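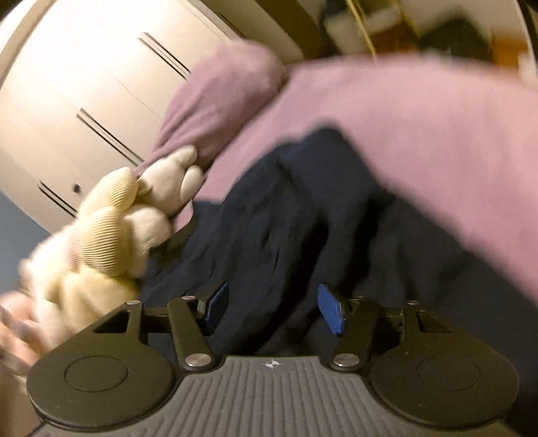
Robot Manipulation, Unit 6
Handout: Learning to handle cloth from hand-held gripper demonstrations

Notes by Reshma Zwane. Read before the lab session. Section 4 is needed for the written assignment.

1. Why cloth is a separate topic

So far in this module the objects have been rigid. A mug has a position and an orientation, and once you know those two things you can plan a grasp. Cloth has no such short description. A blanket dropped on a table can settle in more ways than we could list, and most of its surface is hidden under itself. Two pieces of fabric lying together make it harder, as the gripper may take hold of both layers when only the top one was wanted.

Older methods tried to find a known feature, such as a corner or a hem, and grasp there. They work on a flat towel on a plain table. They do badly on a heap, where the corners are usually buried. The method in this unit skips the search for features and learns the grasp directly from recorded demonstrations.

2. The demonstrations

Nobody drives a robot arm during recording. The demonstrator holds the gripper itself and does the task with it, and a camera fixed to the gripper records the view. The jaws, the pads and the cloth all appear in the recording, seen from behind and above the tool. When the policy is later run on an arm, the camera sits in the same place, so the robot sees much the same view as it did in training.

The Plesholm set, which we use in the lab, has 289 demonstrations of one task: take a fold of the upper fabric and lift it away from the fabric underneath. It was recorded by Ruan Xaba and Lindiwe Mthembu in ordinary furnished rooms. Expect clutter in the background. It was left in so that the policy would not come to depend on a clean table.

Points to keep in mind when you look at the recordings:

The camera has a wide-angle lens. Straight edges near the border of the view come out curved. Do not crop this away, as the policy is trained on the full view.

Fast movements blur. A blurred finger is still useful for learning the motion, but it is poor for measuring where contact was made.

The demonstrator's own hand sometimes comes into view. In the lead picture there is a hand at the left edge, near the cream fingers. Mark such passages in your notes with the letter H.

3. Soft fingers and fabric

Soft fingers give way when they press on something. With cloth this helps in one respect: the finger can push into a fold without having to arrive at an exact height. The ridges on the cream fingers in the picture are the part to look at. A ridged surface has more edges to catch a fuzzy fabric like the lavender-pink one. On a smooth, thin fabric we would expect the ridges to matter less, and Section 5 comes back to this.

The cost is that a soft finger does not report its own shape. The motor tells us how far the mechanism has closed, and between that and the true position of the fingertip there can be a sizeable difference. The camera has to make up for it.

4. The method

The policy takes the 2 most recent camera images and the current jaw opening. It puts out a short run of future motions, given as changes in gripper position and opening relative to where the gripper is now. The arm carries out the first part of the run, then the policy is asked again.

Using relative motions matters. The recordings were made in different rooms, with no shared origin, so an absolute position from one room would mean nothing in another.

Training is plain imitation. For each moment in a recording, the network is asked to predict what the demonstrator did next, and it is corrected by the difference. There is no reward and no model of how cloth moves.

The known weakness is drift. If the robot makes a small error it may reach a view that no demonstrator ever produced, and its next prediction will be worse. Amirul Sopacua's remedy, which we follow, was to add recordings that begin from a poor position: jaws too high, jaws over the wrong layer, fold half lost. The demonstrator then recovers and finishes the task.

5. Results

The policy was tested for 200 trials on fabrics that were not in the training set. A trial counted as a success if the upper fabric was lifted clear and the lower one stayed down. Nearly 14 in every hundred trials ended with both layers lifted. This was the most common failure by a wide margin, and it was worst where the two fabrics were close in colour. Where the colours were far apart, as with a pale fabric over navy, it was seldom seen.

Thin, smooth fabrics gave a different failure. The fingers closed on the fold and it slid out during the lift. More training data did not help much with this, which suggests the limit is in the fingers and not in the policy.

Ayman Mahrous has pointed out that the trials all started with the fold already in view. The result says nothing about finding a fold in the first place. Bear this in mind when you compare it with the Romaniuk paper on the reading list, where the search is part of the task.

6. For the lab

Bring your notes on Sections 2 and 4. Each pair will be given a short set of recordings and should mark the moment of first contact, the moment the jaws stop closing and the moment the lower fabric is free. Where you can't tell, write "unclear" and move on. Compare your marks with the other pair at your bench before handing them in.

The written assignment is due at the end of January.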